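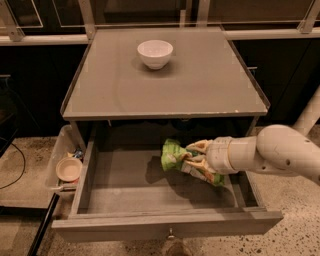

Kustine Residents' Association
Minutes of the Winter General Meeting, February
Held in the ground floor meeting room, Endale House, at 7:00 p.m.

Presiding: Lerato Molefe
Recording secretary: Rosimeire Guimarães

1. Call to order and quorum
The chair called the meeting to order at 7:04 p.m. The secretary confirmed that a quorum was present in person and by proxy. Notice had been mailed to all 396 households within the period set by the bylaws.

2. Approval of previous minutes
The minutes of the fall meeting were approved with one correction. Under item 5, "east stairwell" was changed to "east parking entrance."

3. Water supply and boiler replacement
Ms. Molefe reported on the replacement of the boiler in Endale House. The contractor, Metard, has completed the survey and submitted a revised schedule. Work will be carried out in 3 stages, beginning with the north wing. Hot water will be shut off between 9:00 a.m. and 3:00 p.m. during each changeover.

A resident of the north wing asked whether the shutoff could be moved to the evening. The chair replied that Metard had quoted a higher rate for evening work and that the board did not recommend it. The resident asked that the objection be recorded.

Motion: To accept the revised Metard schedule as presented. Moved, seconded, and carried, with 2 opposed.

4. Laundry room charges
The secretary presented the proposal to raise the price of a wash cycle. Income from the laundry room was $2,387 below the budgeted amount for the year. Several members felt that the shortfall was due to the dryers being out of service over the summer – the service contract with Gralo was not renewed until the fall – and that a price increase should wait for a full year of normal use.

After discussion, the proposal was withdrawn. The board will present new figures at the spring meeting.

5. Bicycle storage
The board proposed that bicycles kept in the basement be tagged with the owner's unit number. Untagged bicycles would be moved to the caged area and held for 90 days before disposal. A member asked that children's bicycles and strollers be covered by the same rule. The chair accepted this as a friendly amendment.

Motion: To adopt the tagging rule as amended. Carried without opposition.

6. Other business
The lock on the rear courtyard gate was reported as sticking. Referred to building management.

A request was made for the recycling pickup times to be posted in both lobbies. The secretary will arrange this.

7. Adjournment
The meeting was adjourned at 8:26 p.m. The spring meeting will be held in the same room, and notice will be mailed in the usual way.

Respectfully submitted,
Rosimeire Guimarães
Recording Secretary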